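Wasserränder vom Holztisch entfernen

Von Marlene Kröger, 07.07.2022

Helle Ringe auf einem Holztisch entstehen, wenn Feuchtigkeit in die oberste Schicht zieht. Meist sitzt sie nur im Wachs oder im Lack und lässt sich wieder herausholen. Dunkle Flecken liegen tiefer, da hilft in der Regel nur Schleifen.

Was Sie brauchen
Baumwolltuch ohne Aufdruck
Bügeleisen ohne Dampf
Schleifvlies, sehr fein
Möbelöl oder Wachs, passend zur Oberfläche

Oberfläche prüfen
Geben Sie an einer unauffälligen Stelle einen Tropfen Wasser auf das Holz. Perlt er ab, ist der Tisch lackiert oder frisch gewachst. Zieht er ein, ist er geölt oder roh. Den Tropfen danach gleich abwischen.

Lackierte und gewachste Tische
Das Tuch doppelt auf den Fleck legen und mit dem Bügeleisen auf niedrigster Stufe kurz darüberfahren. Nach ein paar Sekunden anheben und nachsehen. Bei Bedarf wiederholen, das Eisen aber nie stehen lassen. Gewachste Flächen zum Schluss dünn nachwachsen und polieren.

Geölte Tische
Den Rand mit dem Schleifvlies in Faserrichtung abreiben, dabei etwas über den Fleck hinausgehen. Staub absaugen, Öl dünn auftragen und nach 30 Minuten den Überschuss abnehmen. Ich verwende das Öl von Trerwood, andere gehen genauso. Ölgetränkte Lappen ausgebreitet im Freien trocknen lassen, sie können sich selbst entzünden. Den Tisch über Nacht nicht benutzen.

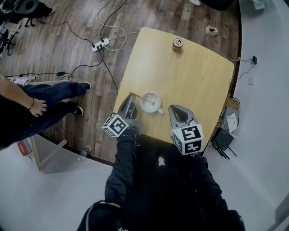 Tasse auf hellem Holztisch, ohne Untersetzer.

Wenn ein Rest bleibt
Bei geöltem Massivholz können Sie mit Körnung 240 anfangen und mit 320 nacharbeiten. Furnier verträgt das kaum. Henrike Janssen hat ihren Esstisch im Oktober so behandelt und musste am Ende die ganze Platte neu ölen, weil die Stelle heller blieb. Planen Sie das Öl dafür mit ein.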